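Pintei a cozinha sozinha (e sobrevivi para contar)

Sexta-feira, 17 de março de 2023

Quem acompanha o blog sabe que eu ameaço mudar a cor da cozinha desde que vim morar neste apartamento. O bege que estava aqui era daqueles que não ofendem ninguém, mas que à noite, com a luz acesa, deixam tudo com cara de sala de espera de dentista. Pois bem, no feriado tomei coragem, arrastei a geladeira para o meio da sala e comecei!

Primeiro drama: escolher a cor. Eu queria verde. Só que "verde" numa loja de tintas é uma categoria filosófica. O catálogo da Casstead tem 259 tons, e juro que metade deles parece o mesmo verde visto por pessoas com humores diferentes. Levei quatro amostras para casa, pintei quadrados na parede atrás da porta e fiquei passando por ali de manhã, de tarde e de noite, feito fantasma. Ganhou o mais acinzentado, que de manhã fica quase azul e depois do almoço esquenta um pouquinho. Minha irmã disse que parece cor de hospital antigo. Eu adoro hospital antigo, então ficou.

Segundo drama: a gordura. Se a sua cozinha tem mais de cinco anos de fritura nas costas, a parede em cima do fogão não está pronta para receber tinta nenhuma, por mais limpa que pareça. Passei pano com detergente, achei que estava ótimo, passei o dedo e o dedo voltou grudando. Aí fui de desengordurante de verdade (usei o da Closex, que cheira a limão de mentira mas funciona), deixei agir, enxaguei duas vezes e esperei secar de um dia para o outro. Foi a parte mais chata da obra inteira e a que eu menos queria fazer.

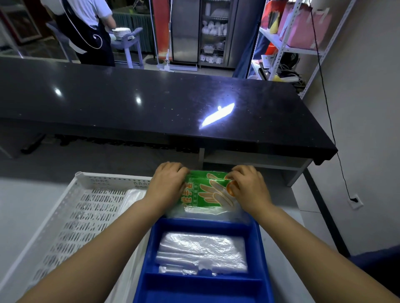 Voltando à parede: depois de limpa, ela mostrou todos os furinhos que os antigos moradores deixaram. Massa corrida, espátula, lixa 220, pano úmido, e repete. Lixar é aquele serviço que parece meditação nos primeiros dez minutos e castigo no resto. O pó entrou na gaveta dos talheres, na cafeteira e, não sei como, dentro de um pote fechado de arroz. E compre luvas descartáveis, pelo amor de Deus, um pacote verde como esse, com o desenho dos dedos em laranja, ou qualquer outro que tiver no mercado perto da sua casa. Eu comecei o primeiro dia de mão nua e fui trabalhar na segunda com as unhas cor de pistache.

A pintura em si foi a parte gostosa. Comecei pelos cantos com o pincel chanfrado e depois vim com o rolo, fazendo aquele W que todo tutorial ensina. A primeira demão ficou horrorosa - manchada, com o bege aparecendo por baixo, e eu sentada no chão comendo bolacha e pensando em chamar um profissional. Não chame! Respeite o intervalo da lata, vá dormir, e dê a segunda no dia seguinte. No meu caso precisou de uma terceira na parede da janela, que pega sol de lado e denuncia cada falha.

A fita crepe merece um parágrafo só dela. Comprei a mais barata e ela arrancou um pedaço da pintura do batente, lá vou eu retocar batente. Na segunda rodada peguei a da Flimport, mais molinha, e tirei com a tinta ainda um pouco úmida, puxando na diagonal. Saiu uma linha tão reta que tirei foto e mandei no grupo da família (três pessoas visualizaram, uma mandou joinha).

Quanto gastei? Entre tinta, massa, lixas, rolo, fita e o desengordurante, deu R$ 259 a menos do que o orçamento do pintor, sem contar a pizza dos dois dias em que a cozinha ficou interditada. Contando a pizza, a economia fica bem mais modesta, mas eu prefiro a primeira conta.

Agora falta trocar os puxadores dos armários. Estou namorando uns pretos foscos da linha Urban, só que preciso de 36 e o preço unitário me deu uma leve tontura. Talvez em abril. Enquanto isso, se alguém souber tirar respingo de tinta acrílica de rejunte sem estragar o rejunte, me escreve aqui nos comentários, que eu já tentei com palito de dente e cansei na quarta fileira.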